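Ok so the great drinks shelf reorganization of the Plikar break room is finally underway. I know at least 4 of you have been waiting for this.

Backstory: back in April I posted a rant about our shelves, where you had to move six waters to reach one juice. That post got 2,571 views?? For soda storage?? My posts about things I'm good at get 40.

Anyway. Rule one: everything comes off. All of it. I put the bottles on the floor along the wall and wiped the shelves down with warm water and a bit of dish soap. The back corners were sticky in a way I don't want to get into.

Rule two: same drink, same spot, labels out. I tried going by bottle size first and it looked great for maybe an hour – then people started putting things back wherever. Going by drink is way easier to keep up. You see the cap color and you know where it goes!

Fairclough delivered on 2025-05-20 and for once I had room for the whole order. Small miracle. Sudell used to drop everything in one giant mixed crate and I do not miss it.

Next up is the white table in front. It collects mail, keys, somebody's umbrella. I want it clear enough to set out cups when we have people over from the Astent office upstairs.

Cola and juice are next to each other now, red caps then green caps, and the light green cloth is out on the table. Very into this color combo. 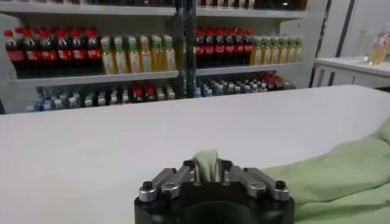 Got a reply from drinkshelf_dan saying cola should always go on the bottom shelf, it's the heaviest thing you stock and those metal shelves bow in the middle after a year or so.

Hmm. Ours feel pretty solid but I'm going to check the clips on the middle one tomorrow, just in case.

Also still taking ideas for where the umbrella goes.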